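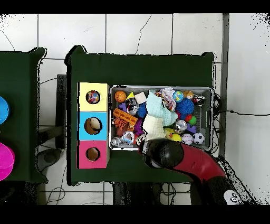
Sorting boxes in yellow, light blue and pink, next to a filled toy bin

Utness Sorting Box Set, 3 boxes

The Utness set is made for playrooms, waiting rooms and small nurseries where the toys always finish in one big bin and somebody must bring order in the evening. You receive three square boxes in three colors. Each box has a round hole in the top, so the child drops the toy inside and does not need to open a lid. The yellow, the light blue and the pink are easy to tell apart also for children who cannot read labels yet.

The boxes stand beside the bin on a table and take little place. The bin in the photo is metal and is not part of the set. Ours holds the usual mix: a ball with basketball pattern, a small globe ball, a plush bear, cloths, a yellow triangular block. With such a mix we recommend giving one color to blocks, one color to balls and one color to the small things that have no family. Large cloths and big plush animals should stay in the bin, they are not comfortable to push through a hole.

What is included
Three sorting boxes (yellow, light blue, pink)
One sheet with 15 picture stickers, for marking the boxes
Short instruction leaflet

Not included: bin, toys, table.

Material and care
The boxes are cardboard, colored on the outside and brown inside. Wipe them with a dry cloth only. Please do not wash them and do not leave them on a damp floor -- the bottom edge becomes soft and the box will not stand straight anymore. If one box is damaged you can order it alone, you do not have to buy the full set again. Write the color in the order note.

Using the set
Put the boxes side by side, or in a column with the edges touching. They are not for stacking when children are near. At table height a child of 4 years can normally reach the hole, but smaller children are better served on a dry carpet. To empty a box, turn it over above the bin and shake a little.

Supervision is needed when the bin contains small parts.

Delivery and returns
We send from our store in Prillitz. Orders which arrive before Friday noon leave the same day. Unused sets can be returned within 60 days, in the original wrapping. Nurseries ordering several sets may ask for a separate offer.

Questions about the set: Gifty Opoku, customer desk, Eltadetti Play Supplies

See also: Alemneh picture labels, blank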